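4. Recording your serial so you don't miss an episode

The Skela box will record any daily drama in the guide, including the ones where a wedding takes 119 episodes and is then called off. Set it up once and it'll look after itself, more or less.

4.1 Before you start

The box must be plugged into the aerial and the guide must be filled in. If the guide shows only grey bars, leave the box on overnight and try again. Shouting has been tested and makes no difference.

4.2 Setting a series recording

1. Press GUIDE and move to the programme you want. We'll use Sarmiento, weeknights on the Zandberg channel.
2. Press the red button twice. One press records tonight's episode only, and leaves you with a cliffhanger and no cliff.
3. Choose NEW EPISODES ONLY. If you choose ALL EPISODES you will also get the morning repeat, the late repeat and the weekend catch-up, each with the same slap in slow motion.
4. Set END LATE to ten minutes. Serials run over whenever somebody comes back from the dead.
5. Press OK. A red double dot appears beside the title.

Note: Double episodes are sometimes listed under a slightly different name. Check the guide in October, when the festival specials start and the colour-coded listings stop making much sense.
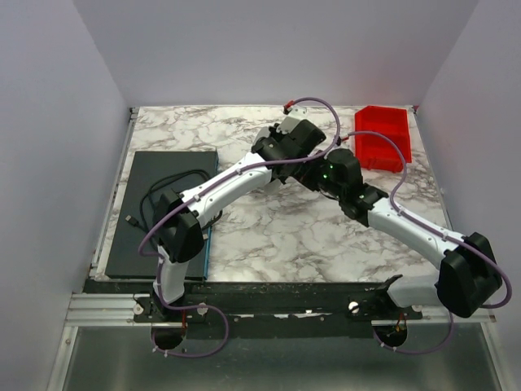
What happens if two serials are on at the same time?
The box records both, and you can watch a third programme that's already stored. If you add another recording in the same slot, the box asks which one to drop. Pick within two minutes or it drops the newest.

4.3 Keeping space free

The disk holds 231 hours. Your favourite serial will fill it.

1. Press LIBRARY, then OPTIONS.
2. Choose DELETE AFTER WATCHING.
3. Tick any episode you want to keep, such as the one where the twin is unmasked.

Caution: Deleted episodes can't be recovered. A villain pushed off a balcony can, but that's a matter for the writers.

Caution: Don't unplug the box while the red light is on. You'll lose the episode being recorded and possibly the goodwill of your household.

Brulano Home Viewing | Contact the help desk | Copyright Brulano | Back to top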